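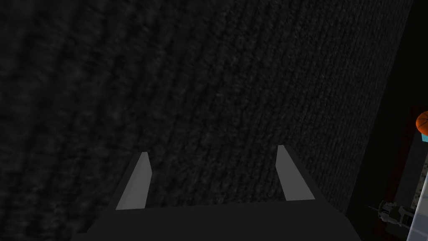
How often should a two-finger gripper be checked and zeroed?

Zero it every time the fingers have been off, every time the arm has bumped into something, and otherwise every 4,000 cycles. A quick look at the fingers and a wipe of the rails belong to the start of each shift, whether or not anything seems wrong.

Contents > Part Two: Keeping a Cell Running > Chapter 6: The Gripper

Print this chapter | E-mail this chapter

Chapter 6
The Gripper and Its Upkeep

If you have worked your way here from Chapter 5, you have spent a good long while with the arm itself, its joints and brakes and cables, and you may be feeling (I hope you are!) that you know the machine fairly well by now. The arm is the big, handsome part, and it is the part visitors ask to see moving. But in most small cells the trouble starts out at the far end, in the few inches that do the holding, and so we are going to slow down and give the gripper a chapter of its own.

We will follow one cell all the way through. It is the packing cell at the Nedgate works, called Chevalier by everyone on the floor, and it has one Brelen arm with a parallel gripper. Parallel simply means that the two fingers stay square to each other as they open and close, sliding along a rail the way a drawer slides, so that they meet the part flat on both sides. A good many of you will have an angular gripper at your own bench, one whose fingers swing on pivots, and you can still use nearly everything in this chapter apart from section 6.4 on rails.

Malathi Ramasamy has looked after Chevalier for as long as it has been running, and she was kind enough to lend me her logbook and to put up with my standing at her elbow for most of June. The entries quoted in this part of the book are hers, with only the spelling tidied. I mention the logbook early on purpose, as I would like you to start one of your own before you pick up a wrench. Any notebook will do. Write down the cycle count, what you touched, and what the opening measured before and after you touched it.

6.1 A morning that went wrong

The cell packs 891 parts on an ordinary shift, and one Friday it began dropping them. It did not drop many. There was one before the coffee break and a couple more after it, always on the way up out of the tray. The operator raised the grip force a little, as most of us would, and the drops stopped for an hour and then came back worse than before.

Malathi's entry reads:

"Count 2,124 since last zero. Dropping on lift. Force was turned up, turned it back down. Left finger screw loose by a quarter turn, finger sitting crooked. Took both off, cleaned, refitted, zeroed. Ran empty, then ran parts. Good."

There is a lot packed into those few lines, and we will be coming back to them again and again. For the moment, just notice the order of things. She put the force back where it belonged before she went looking for the fault. With the force turned up, a crooked finger is squeezed nearly straight, and you can stare at it for a long time without seeing anything the matter. Notice too that she took both fingers off when only one was loose. A pair of fingers wears as a pair, and it is much easier to seat the two of them together on clean faces than to match a fresh seating to an old one.

6.2 What zeroing does

The controller doesn't see the fingers. It knows how far the motor has turned, and from that it works out where the fingers ought to be. Zeroing is how we tell it where the sum starts. You close the empty gripper gently until the finger pads touch, you tell the controller that this is nothing, and from then on every opening is measured from there.

It follows that a bad zero gives you a gripper that is wrong by the same amount everywhere. If there was a crumb of cardboard between the pads when you set it, the controller will believe the fingers are closer together than they are for the rest of the day, and it will stop short on every part. I have done this myself with a curl of packing tape, and I spent an afternoon blaming the motor.

The full procedure is in section 6.5, but the bones of it go like this:

Stop the cell and lock it out as described in Chapter 2.
Clean the seating faces and both finger pads with a dry lint-free cloth.
Fit the fingers, start every screw by hand, then tighten them in turn to the figure in your maker's manual.
Clear everyone out of the cell, restore power, and close the empty gripper at the lowest force setting.
Set the zero.
Open fully, close again, and read the position. It should come back to zero within the limit in the manual.
Write it in the book.

Please do not skip the sixth step. When the reading does not come back, the usual cause is dirt on the rail, and zeroing again on top of it only hides the dirt.

6.3 Grease, and how little of it you need

Chevalier's rails are greased with Grikasine, a soft white grease that comes in a small tube and lasts very nearly forever if it is used properly. Malathi puts on a bead the size of a grain of rice, runs the fingers in and out by hand with the power locked out, and wipes off whatever is pushed to the ends. New technicians always use more. The extra has to go somewhere, and it goes onto the pads and from there onto the parts, and then you have a slipping gripper that measures perfectly.

We will begin with the fingers themselves, how to take them off without losing the shims, and how to tell a worn pad from a dirty one. Have your logbook open beside you, and a shallow dish for the screws.

Reader comments (3)

bench_otter: The bit about turning the force back down first saved me a morning. We had been creeping ours up for weeks.

T. in maintenance: Could the next edition say something on rubber pads? Ours never close to the same place twice.

Lorna: My copy says "section 6.4 on rails" but the grease is in 6.3. I read them together and it made sense. Page 389 in the index should point here too, I think.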